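Temps de lecture : 2 min

Choisir une pince pour le rangement du salon : ce que j'ai retenu après 11 essais

Sur le papier, toutes les pinces savent attraper un bol. La notice de la Plirkard promet même jusqu'à 20 types d'objets ménagers, liste non fournie. J'ai donc comparé deux modèles à deux doigts, la Plirkard et la Gaete, avec le même contrôleur Wasar, sur les mêmes tables pliantes. Quelques conseils, dans le désordre où je les ai appris.

Commencez par le gobelet en plastique. Il est léger, il glisse, il se déforme : tout ce qu'on reproche à une pince, il le dit en dix secondes. Le bol en inox vient ensuite. Prenez-le par le bord, doucement, et réglez la force au minimum avant de monter par petits crans. La Gaete tient bien à 8 newtons. La Plirkard en réclame 20 et fait un bruit de casse-noix.

Si vos tables sont séparées, gardez l'écart identique d'un essai à l'autre. Un bout de ruban adhésif au sol suffit, et il fera toujours moins de traces que vos pieds. 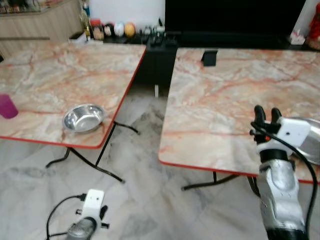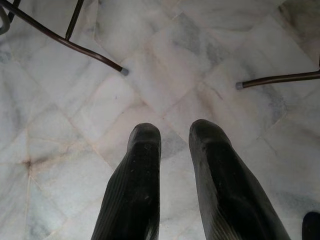 Côté nettoyage, un chiffon microfibre à peine humide sur les doigts, puis un chiffon sec. Pas d'alcool sur les revêtements souples, j'ai perdu une paire de patins comme ça. La poussière fausse l'adhérence bien avant qu'on pense à l'accuser, et l'on passe alors une soirée à recalibrer un moteur qui n'avait rien demandé.

Pour les câbles, laissez une boucle généreuse au poignet et faites tourner celui-ci à la main, hors tension, sur toute sa course. Si ça tire, rallongez la boucle. Si ça accroche un pied de table, raccourcissez-la. Oui, les deux arrivent le même jour.

La caméra de poignet mérite un réglage à part. Sur un carrelage clair, baissez l'exposition d'un cran et coupez la balance automatique. Le logiciel Nudine propose un mode « sol brillant » : chez moi, il a surtout confondu les veines du marbre avec des obstacles.

Notez chaque essai sur papier, ratés compris. Pour le salon, je garde la Gaete. La Plirkard ira au garage, où il y a des noix.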